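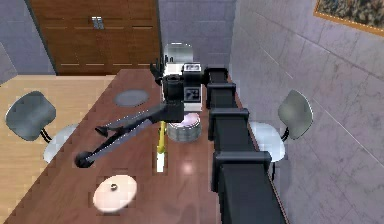 Section 2. Planning Your Purchase

Work through this section before you place an order for a Stosar arm. It covers what to buy, what to leave for later, and what to try in simulation first. Prices were correct on December 11, 2021. Check with your dealer for current figures.

2.1 Set the budget

1. Start with the arm and controller. The Stosar base set costs $3,350 and includes the wrist, the two-finger gripper and one power cable.
2. Add the Wudik sensor kit ($828) if the arm will handle objects whose position changes between jobs. Fixed-position work does not need it.
3. Add $200 for the table clamp and the cable guide. These are not in the base set.
4. Set aside money for spare finger pads. Pads are a wear item and are not covered by the warranty.
5. Ask for shipping as a separate line on the quote. The packed arm ships as freight to most addresses.

Note: The Lindqvist clamp fits table tops with a straight edge only. For round tables, order the floor stand.

2.2 Try the layout in Sirnix

The Sirnix simulator license comes with every quote and runs for 11 weeks, so you can use it before you commit any money. Build the room you intend to use, not only the table.

1. Open Sirnix and choose New Room.
2. Enter the wall lengths and the table height. Measure the real ones - a guess here will carry through to every reach check.
3. Place the large furniture. Include chairs, sofas and cabinets, even those the arm will never touch.
4. Place the small items for your task, such as bowls, lids and utensils.
5. Load the arm, pick a mounting point and run Reach Check.
6. Save the room under a new name before you move anything.

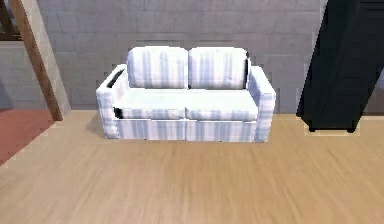 7. Walk the view around the rest of the room and look for tall furniture near the planned work area. Open each door and drawer in the model to its full extent.
8. Export the parts list and compare it with your quote.

Caution: Reach Check does not account for people. Leave a clear path on every side of the table that is used for seating or access.

2.3 Before you order

Confirm the following with your dealer:

- Supply voltage at the outlet you plan to use
- Table load rating, including the clamp
- Lead time for the sensor kit, if ordered separately
- Return terms on opened boxes

Orders for the floor stand placed now will ship in April. The arm can be stored in its box until then - keep it upright and dry, and leave the transport lock in place.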